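What's Inside the Big Black Box?

By Eimear Carroll, for the Wadstead Young Tinkerers page

Somewhere in your school there is a computer the size of a small suitcase. It hums. Grown-ups put plants on it. Most people never see the inside, which is a shame, as the inside is the good part and the outside is a box.

Before anyone opens one, a grown-up unplugs it from the wall. You don't get a vote on this. Then the tower goes down on its side and the side panel comes off.
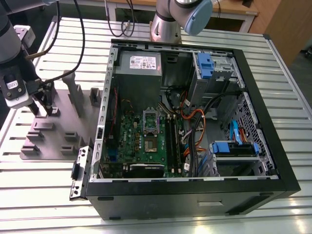
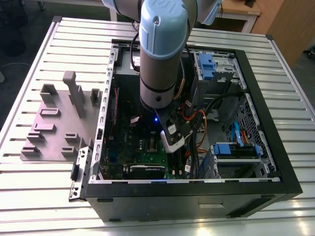 Three views of a desktop tower with the lid off.
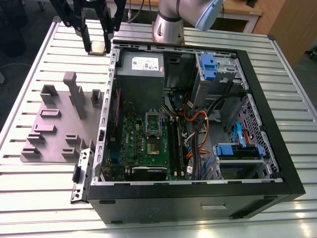 The biggest thing in most computers is a flat board called the motherboard. It isn't anybody's mother. It is more like a town, and every other part either lives there or has a road leading to it. The roads you can see are the wires, and they come in orange, yellow, black and red, like spaghetti cooked by someone in a hurry. The gray box in the upper left corner of the last picture is the power supply. It takes electricity from the wall and turns it into the gentler kind that computer parts can stand. Please don't ever open that box. It can hold a nasty shock even when it's unplugged, and it isn't very interesting in there anyway.

Now for the brain. It's called the processor, or CPU, and it sits in a square socket on the motherboard. If the socket is empty, the computer is about as clever as a toaster. A metal frame closes over the processor to hold it still, because brains should not rattle.

Next to the socket are long, skinny slots for memory. Memory is where the computer keeps what it's thinking about right now, such as your half-finished essay on volcanoes. Switch off the power and memory forgets the lot. Sound familiar?

The hard drive has a much better memory. It keeps your essay overnight, along with the 58 photos of your cat. In some towers the drives are held by bright blue plastic pieces, a handy hint about where fingers are supposed to go.

My neighbor Fergal Keogh once asked me which part is the internet. None of them, Fergal.

Words to know
Motherboard: the big board everything connects to.
CPU: the part that does the thinking.
Memory: quick, but forgetful.
Hard drive: where your files are kept.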